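Last updated: February

Small parts, small boxes – a talk with Janelle Dumlao

Janelle Dumlao sorts things for a living, more or less. She runs the parts desk at Bindar, a repair shop for sewing machines and old radios, and she gets asked about boxes more than she gets asked about repairs. We met on a Monday, a bit after 8 in the morning, coffee not ready yet. She had an hour. Used most of it.

First question, the obvious one. How many parts?

"I did a count in January. 939 different ones. Not pieces, kinds. Pieces I gave up on – the screws alone are roughly 3,000."

And where do they live? Drawers, for the big stuff. Springs, needles, screws, feed dogs, fuses, all of that goes in flat compartment boxes. See-through plastic, gray tint, the sort with a lid that snaps down. She has strong feelings on the tint.

"Clear ones scratch and then they look dirty forever. Smoky gray, you don't notice. You can still see there's something in the cell. You can't read a tiny label through it though, so the label goes on the lid, outside, top left. Always top left." 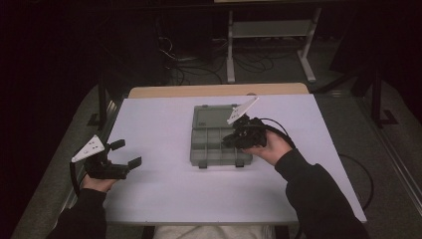

She's also firm about the surface. White, flat, nothing else on it. A dropped spring on a wood bench is gone. On white you've got a chance. At her old job, at a place called Espiritu, the bench was dark green and she says she lost an hour a week to it, easy.

What about the latches? I asked becuase mine at home all broke.

"People pull them with a thumbnail from one corner. Do both together. Two hands. And don't leave the lid hanging in the air, lay it all the way back flat on the table. If it hangs, the hinge goes white and then it cracks."

She learned that from Imelda Soriano, who had the parts desk before her. Soriano left behind 4 notebooks and a rule about never filling a compartment past half. Dumlao kept the rule. The notebooks she's still typing up, evenings mostly.

"Half full, you can get a finger in. Full, you tip the box to get one screw out and then you've got screws in every cell down the row. Imelda used to say you're not storing it, you're storing your hand reaching for it. Took me a year to get what she ment."
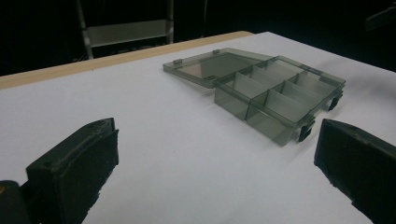

Compartment box, open, lid laid back. Latches on the long side.

Fixed dividers or the kind that slide out? Fixed, she says, no pause at all. Sliding ones creep up and the little washers go underneath. She tried a set of the sliding ones from Bruvard. Gave them to her sister for beads.

And the order inside – by size? By machine?

"By how often. The front row is what I grab every day. Back row is the weird stuff. Size comes second."

New boxes get washed first, dish soap, left open overnight. Static is the problem otherwise, the small needles stick to the walls.

Does she do this at home too? Laughs. No. There's a kitchen drawer with batteries and string in it and she is fine with that.

Next up is the bobbin wall, which she wants off the hooks and into boxes by spring. She figures a dozen more will do it, same gray, if Orkovia still stocks them.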